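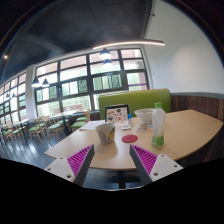 # Vilik: a data card for restaurant noise claims

2024-06-20
By Beryl Wainwright

## Summary

Vilik is a table of 3,793 statements that restaurants have made about how quiet they are, collected from menus, booking pages and listings. Each row pairs a statement with whatever evidence the restaurant gave for it. In most rows the evidence column is blank. I left it blank on purpose, so please don't fill it in with guesses.

The statements come from 206 restaurants. A few of them talk about noise a great deal, and they weigh on any average you take.

## Files

- `claims.csv` holds one statement per row, with the wording as published.
- `places.csv` has the seating type, floor type and ceiling notes, as supplied by the restaurant.
- `readings.csv` has sound level readings, where there are any.

Join on `place_id`. Don't join on name — several places share one, and two changed theirs.

## Where the readings came from

Only 36 restaurants sent readings. Most used a phone app, and phone apps disagree with each other even when they sit side by side on one table. The `device` column is free text. "Good meter" appears in it more than once and I have no idea what it means.

Hirnex, which sells ceiling panels, offered a batch of before-and-after readings. I kept them in, marked `source=vendor`. The after readings were taken with fewer diners in the room, according to the company's own notes, so I would not use them to show that panels work. They may well work. These rows can't tell you.

## Labels

Dörte Kohlhase and I labeled every statement separately as `specific`, `vague` or `unclear`. "Conversation-friendly" is vague. "Carpet in the back room" is specific, though it says nothing about how loud the back room gets. We argued longest over "intimate" and ended up calling it unclear.

Where we still disagreed, both labels are kept in `label_a` and `label_b`. Please don't average them.

## Known problems

- Restaurants chose whether to answer. Loud ones had little reason to.
- Readings taken near a kitchen door are mixed in with the rest.
- All 3 visits to Policarpio were made at lunch, and its claims are about dinner.
- The January rows have no opening hours.
- `floor_type` says "tile" for anything hard in the older rows.

## Use

Fine for studying how places talk about noise. Poor for ranking them. The Cuviretti dining guide asked for a "quietest rooms" list built from an early version, and I said no. I would say the same about this one.

Corrections are welcome if they come with a source. A diner's memory of a nice evening goes in the `comments` column and stays there.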